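Sorting Out the Utensil Drawer With One Big Bin

By Rattana Boonyarit

A crowded utensil drawer is easier to sort when everything comes out at once. Use a bin with tall sides and a flat bottom. A shallow tray fills up too fast and the long handles hang over the edge.

Set the bin on a table at waist height. Put a towel under it if the tabletop scratches easily.

Empty the drawer into the bin, then vacuum the crumbs out of the drawer and wipe it with warm soapy water. Leave it open to dry while you sort.

Pull out the big pieces first: ladles, tongs, whisks. Stand them in a crock by the stove if you use them every day. Next come the knives and peelers. Take these out by the handle and never feel around for them under other things. Spatulas and flat turners go last. Check the edges of plastic ones and throw out any that are melted or cracked.
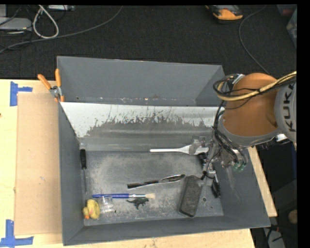 Lay the flat tools with all the handles pointing the same way. They stack closer and the drawer stops jamming. If it still catches, something is too tall for it, usually a masher.

Scuffs in an old bin don't matter for sorting. Dust does, so rinse the bin before clean utensils go in. Baking soda on a damp sponge takes off most gray marks. Skip steel wool, which leaves scratches that hold grease.

Chutima Phetsri wrote in to say she does her drawers every February and keeps the extras in the bin for a month. Anything still there in March goes to the thrift store.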